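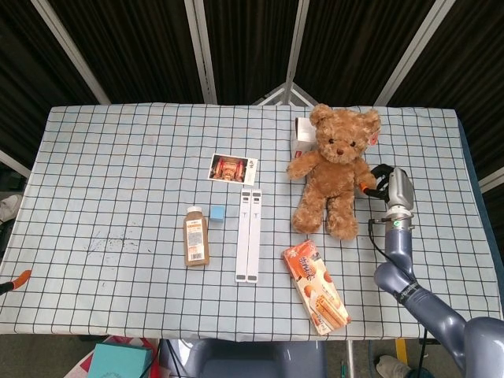 合用工坊里最难约的从来都是桌子，激光切割机反倒好说。Sterndale工坊最里头那一张，桌沿是深蓝色的，桌后立着一道深棕色竖纹的折叠屏风，每周四晚上归奥格年·里斯蒂奇（Ognjen Ristić）和坎德拉·坎特罗（Candela Cantero）用。两个人给项目起名叫Fakir，问过几次为什么，他们各有各的说法，我后来也就不问了。桌布是浅蓝的，上头印着细细的黑格子，坎德拉说她喜欢这种格子，调手臂的时候眼睛有个依靠。那天晚上布上散着一块浅蓝色的小方块、一只棕色塑料瓶、一张明信片、一包橙白相间的威化卷，还有一只毛茸茸的浅棕色玩具熊，张着两只胳膊坐着，灰色的机械臂已经把夹爪伸到它身边了。

我是2月8日去的，外头冷得很，进门先被塞了一杯红茶。奥格年一边找糖一边跟我讲，他们要做的事说出来一点都不稀奇：让手臂把桌上的杂物一样一样拿起来，收进盒子里。就这么件事，从去年5月做到现在，还没做完呢！他讲这话的时候倒不见得有多沮丧，像在讲自家孩子学系鞋带。

手臂的事得从头说起。最早那一版是奥格年在自家厨房里拼的，底座用四颗螺丝拧在一块旧砧板上，手臂一伸远，整块砧板就跟着翘起来，有一回连旁边的汤锅也带歪了。太太客客气气地请他另找地方，他这才搬到工坊来。坎德拉那时候正在隔壁台子上修一台缝纫机，听他嘀咕了一晚上，终于忍不住走过来说，你这个线走得不对，转到头就要扯断的。两个人就这么搭上了伙。她管线、管电、管焊接，他写程序，偶尔互相抱怨，抱怨完了一起去街角的Hestell吃炒蛋。

我原以为难的是让手臂“认得”东西，奥格年听了直摇头。认得不难，难的是拿。硬的东西有棱有角，夹住就是夹住了；软的就不一样，夹爪一合，毛先陷下去，手臂以为已经抓牢，往上一提，熊留在原地，只是换了个歪歪扭扭的坐姿。他们为了这只熊改了18版夹持参数，都记在一本硬皮笔记本里，字迹潦草，中间还夹着买菜的单子。坎德拉翻给我看其中一页，上面只写了一行：“松一点，再慢一点，别抓耳朵。”

为什么别抓耳朵，她讲了好一会儿。耳朵是最显眼的地方，又圆又翘，程序每次都爱往那儿去，可是耳朵小，受力一偏，整只熊就会转圈。后来他们教手臂从身子侧面进去，腋下那个位置，就像你抱一个刚会坐的娃娃。说到这里她自己也比划起来，两只手虚虚地往前一托，我觉得这个动作比笔记本里哪一行都讲得清楚。

瓶子是另一种麻烦。躺着的瓶子会滚，夹爪只要先碰到一边，它就不紧不慢地往桌沿去了。奥格年想过在底下垫一块防滑垫，坎德拉不肯，她说家里的桌子哪有处处给你垫好的。两个人为这事僵了3个星期，最后各让一步：垫子不用，但手臂下去之前要先停一停，对准瓶身的中线，两边一起合拢。说起来也就是一句话，改起来却把前面的动作几乎全部重排了一遍。

明信片就更不要提了，薄薄一片贴在布上，指尖根本插不进去。目前的办法是把它推到桌边，让它探出去一截再夹，奥格年管这叫“耍赖”，可是我想想自己平时捡桌上的硬币，也是这么干的呀。

钱的事他们不避讳。夹爪是从一家叫Plellis的旧货铺子买来的，当时缺了一根线，店主要价29欧元，坎德拉觉得还能往下讲，奥格年怕人家反悔，掏钱掏得飞快，到今天还被她念叨。别的零件有些是拆的，有些是换的，工坊里有位会员用一包轴承换走了奥格年两罐自家腌的甜椒，双方都认为自己占了便宜。

程序跑起来的时候，两个人都不大说话。奥格年盯着屏幕，坎德拉盯着手臂，一只手始终搭在急停按钮旁边，这是她定的规矩，谁都不许坏。工坊里别的声音这时候就显出来了，那头有人在锯木头，有人开着收音机，水壶又响了一次。我坐在小凳子上捧着茶杯，不知怎么也跟着屏住了气，其实那不过是要去拿一样玩具而已。

我问他们，做成了以后打算怎么办，拿去卖吗？奥格年说他母亲的手这两年不大好，东西掉在桌上捡不利索，他起先是想着她的。只是老太太来看过一回，看完说机器不错，就是太慢，等它收拾完天都黑了，还不如她自己来。他学母亲说话的腔调学得很像，坎德拉在一边笑得把烙铁都放下了。

接下来要改的是手腕上那根黑线，线留得长，绕成一个弯垂着，坎德拉嫌它碍事，想重新走一遍，从臂身里面穿过去。奥格年则惦记着速度，他想让手臂在空着的时候走快些，靠近东西了再慢下来。到底先改哪一样，两个人在我穿外套的时候还没商量定。我把茶杯洗了放回架子上，坎德拉喊我下个月再来，顺便问我家里有没有不要的布娃娃，大一点的最好。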